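Comparing camera placements in simulation before you mount anything

Swapping a camera on a real arm costs an afternoon: new bracket, new cable run, new calibration. Most of the bad choices can be ruled out in a simulator first. The steps below are the ones we use to compare a wrist camera with a fixed base camera for floor-level pick tasks. They assume a working Rallix install, an arm model that already loads, and a controller you can drive from a script.

1. Fix the room before the cameras

Choose one room and leave it alone for the whole comparison. We use an attic room from the Temel set, with sloped siding, a plank floor and a window. A bare grey test cell renders faster, but it flatters every camera. Long parallel floorboards and repeated wall seams are hard on feature matching, and direct sun on a dark floor gives the exposure model something to do.

Lock the sun angle in the room file. If it is left on the default, it advances with simulation time and two runs started at different offsets will not be comparable.

2. Define the two cameras

Create both cameras in the same config and give them the same resolution and field of view. Name them by mount position, not by model. Turn off automatic exposure for the first pass and turn it back on for the second.

The base camera is fixed to the room frame. The wrist camera is parented to the last link, offset 35 mm from the flange along the tool axis. Check the parent link name carefully. A wrist camera parented to the wrong link will still render without errors, and the mistake only shows up when the joint values change.

3. Render a background view without the arm

Hide the arm and gripper meshes and render the room from a test viewpoint. This gives you a reference for texture, lighting and small-object visibility with nothing in the way.

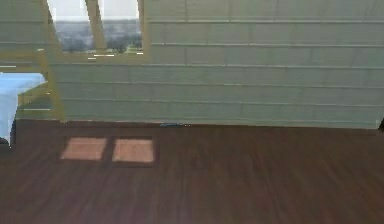 Look for three conditions in the reference render: low-contrast objects close to a wall, hard-edged light on the floor, and surfaces that run out of view. Any of these can produce false detections. Sunlight patches are the usual culprit. They are rectangular, they have strong borders, and a detector trained on boxes will sometimes report them as boxes. Run the detector on the empty view and save whatever it returns. Those results are your false positive baseline and should be subtracted from the later counts.

Thin objects lying against the baseboard are the other problem. If the detector misses one at this stage, adding a gripper to the view will not help it.

4. Run the reach script

Show the arm again and run the Skument reach script with the seed fixed. It drives the arm through 4 approach directions and logs joint state, both camera streams and the detector output. Keep the controller gains identical between runs. If you are also comparing controllers, finish the camera comparison first.

Our last full run produced 1,211 image pairs. Of these, 458 were discarded because the gripper covered the target in the wrist view. That ratio depends heavily on finger geometry. The Chettiar parallel gripper model has wide pads and blocks more of the view than a narrow-finger model would, so repeat the run for each gripper you intend to use.

5. Compare the results

Compare detection rate against distance to target for each camera. Do not average over the whole approach. A base camera tends to hold a steady rate and lose small objects throughout, while a wrist camera starts poorly, improves, and then drops sharply once the fingers enter the view. A single mean hides both patterns.

Next, plot position error on the same distance axis. If the two error curves cross, note the distance. It is a reasonable starting point for a handover between cameras, provided the detector is stable on both sides of it.

Common faults

Both streams are identical: the second camera is inheriting the first camera's pose. Give it an explicit transform.

Colour shifts between passes: automatic exposure is still on, or the sun angle is unlocked.

Wrist view is black: the near clipping plane is set too far out, or the camera is inside the flange mesh. Move the camera forward in small steps until the view clears, then record the new offset in the config.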